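May
Heidrun Haslinger

4. Towel reuse and the wording of the bathroom card

4.1 Setting and procedure

The second part of the study was carried out at the Tirnberg, a hotel with 118 guest rooms, most of them booked for stays of two to four nights. Two cards were tested. Card A asked guests to hang up towels they were willing to use again and to leave the others on the floor. Card B made the same request but added one sentence on how much water the hotel laundry used in a month. The cards were the same size and were printed in the same typeface. Rooms kept the same card for the whole period.

Housekeeping staff filled in a tally sheet for each room on each day of a stay except the last. A towel counted as reused if it was on a rail or hook when the room was serviced. Towels left on the edge of the sink or over a door were entered in a separate column, as the pilot had shown that staff did not agree on what guests meant by them. The sheets covered 536 stays. Stays of one night were left out, and so were rooms in which the card was missing at any point.

4.2 Results

Reuse was higher in rooms with Card B, but the gap was small and was found mainly on the first full day. By the third day the two groups could not be told apart. Length of stay mattered more than wording. Guests staying four nights hung up more of their towels from the start, whichever card they had been given.

The separate column turned out larger than expected. Many guests neither hung their towels nor dropped them, and in these cases the staff had to decide. Most of them replaced the towel.

Bathroom layout may explain part of this. In a small tiled bathroom with a glass shower enclosure, such as the one in Figure 3, a guest's habits depend a good deal on where a towel can be put down.
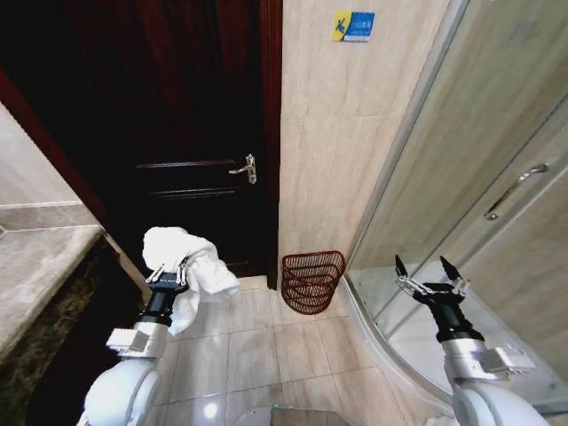
Figure 3. White towel in a small bathroom with a curved glass shower enclosure.

Van Wyk, commenting on an earlier draft, objected that the third column should have been counted as reuse, on the grounds that a guest who wants a fresh towel will follow the card and use the floor. We ran the figures again on that basis. Reuse rose in both groups and the gap between the cards nearly closed. We report both versions in the appendix.

Related items
Laundry loads and length of stay
Door hangers and room service requests
Notes on the Arkwood linen survey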